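首页 | 教程 | 夹爪与末端 | 线缆 | 日志 | 关于本站
搜索本站 请输入关键词

腕部相机的重新安装、走线与检查
2022年1月7日 作者：Archie Tennant

如果你是因为画面里突然多出一截黑线才找到这一页的，请直接跳到“走线”一节。如果你是因为相机已经掉进料筐里才找来的，请从头看，顺便先把急停按下去。

我们的双臂工位叫 Hiveck，名字是 Hamish Dow 起的，含义他一直没说清楚。每条手臂末端是两指夹爪，夹爪上面装打印支架，支架上装一颗小相机模组，再由一根细线把图像送回主机。整套东西里最贵的是手臂，最容易坏的是那根细线，而我们花在细线上的时间大概说明了谁才是老板。下面的步骤以黑色那条手臂为准，白色那条照做，只是扎带位置要镜像过来。

需要准备的东西

内六角扳手一套，短柄的那种，长柄的会顶到夹爪外壳。
尼龙扎带若干，魔术贴绑带几条。
编织套管一段，长度按实际走线量，宁长勿短。
低强度螺纹胶。高强度的请放回抽屉。Sorcha Galbraith 去年用过一次，那个支架最后是锯下来的。
棉签、无水酒精、记号笔。
一个装着日常抓取物的料筐，最后检查时用。

第一步：停机，把手臂放到维护姿态

在控制界面里调出 3 号姿态，夹爪朝向工作台中央，离台面一拳高。等手臂完全停稳再断使能。断使能时请用手托住前臂，关节抱闸理论上会咬住，理论上。

断电之后再拔相机线。热插拔这件事在我们这里有过 11 次成功记录，第 12 次之后主机的那个接口就改行当装饰了。

第二步：检查支架

支架是自己打印的，层与层之间的结合力最弱，裂纹几乎总出现在螺丝孔外侧和转角处。拿手电斜着照，用指甲沿转角刮一遍。刮得动白边的就换掉，别涂胶水，胶水撑过的最长时间是一个下午。

换新支架前先把夹爪顶面擦干净。旧螺纹胶的碎屑会把支架垫歪一点点，歪一点点到了画面远端就是半个物体的偏差。四颗螺丝先全部带上两三圈，再对角拧紧。打印件没有脾气，拧到它出声就已经晚了。

相机模组最后装。手只捏电路板的边，不要碰镜头，也不要捏着镜头转，它的焦距是调过的。Euan Moncrieff 认为调焦应该是每个人的自由，所以他现在负责重新标定。

第三步：走线

这一步占全部工作量的大半，也是唯一值得写教程的部分。

相机线从模组出来后先留一个向下垂的弯，再收回腕部。这个弯是给腕关节旋转用的，留短了会把插头往外拽，留长了会挂住筐沿。量法很土：把腕关节手动转到两端极限，线在最紧的一端仍然松弛，在最松的一端不碰到夹爪手指，就算合格。

过了腕部以后，线要固定在手臂上。大关节处用编织套管斜着绕过去，不要拉直。拉直看着整齐，关节一弯就成了弓弦。套管两端用魔术贴，中间不扎。扎带只用在不会动的连杆段上，剪口朝外侧，剪完用手摸一遍，扎手的再剪。

第四步：带料检查

空载转得再漂亮也没用。把料筐放到夹爪下方，让手臂停在筐的一角上方，然后看线。
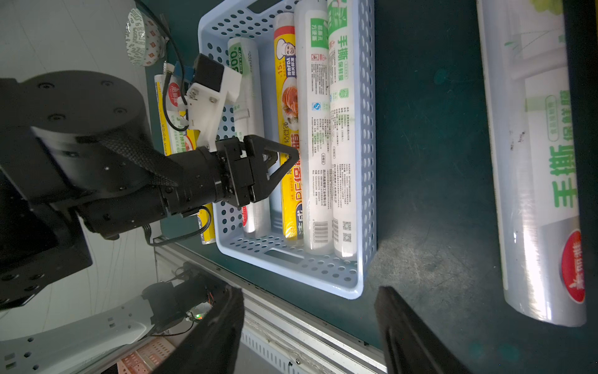
黑臂停在料筐上方，白色支架与相机模组已装好，相机的细黑线向下留弯。

我们平时用保鲜膜卷和铝箔卷来做这项检查。它们是圆的，会滚，包装上字又多，对焦虚不虚一眼就能看出来。印着“手撕保鲜膜”几个大字的那种尤其好用，字边发毛就说明镜头脏了或者被谁动过。带孔的塑料筐也有好处：线头会往孔里钻，筐里能钻的线，到了别处迟早也会钻。

检查按下面的顺序来，速度都限在最低档。

1. 夹爪在筐的四个角上方各停一次，看垂下的线弯离筐沿还有多少余量。贴着筐沿的，回第三步。

2. 夹爪下降到能夹住一卷的高度，张开、合上。画面里应该始终能看到手指尖。看不到指尖，多半是支架仰得太高。

3. 夹起一卷，抬高，腕关节左右各转一次。眼睛看线，别看卷，卷掉了可以捡。

4. 回到 3 号姿态，重新拍一张参考图，和贴在工位侧面的那张比对。支架位置没变的话，两张图的指尖应该落在同一处。

另一条手臂如果也在台面附近，先把它收到自己那一侧。两条手臂各自都很听话，凑到同一个筐上就会像两个人同时去够最后一块饼干。

第五步：标记与登记

用记号笔在支架和夹爪的接缝上画一道线，横跨两边。下次谁怀疑支架松了，看线有没有错开就行，不必先拆下来再争论它原来是不是松的。

登记表在 Prolside 共享盘的“维护”目录里，工位编号填 644。请写清楚换了什么，只写“弄好了”的条目会被 Lotte Van Rooij 退回来，她退得很快。

常见故障

画面时有时无：先换线，再换接口，最后才怀疑相机。轻轻弯一下插头根部的线，画面跟着闪，就是线的问题。

画面一角发黑：线弯钻进视野里了，或者套管端头滑了下来。把线弯往支架后侧拨，重新固定魔术贴。

抓取总往同一边偏：支架垫歪，或者换完支架没有重新标定。后一种情况请自觉去找 Euan。

开机后找不到相机：看电路板上的插头有没有插到底。插到底时手上有轻微的一顿，没有那一顿就是没插到底，不管它看上去多像。

相关页面：Tevum 夹爪手指更换 | Cuypers 支架打印参数 | 编织套管的裁剪与收口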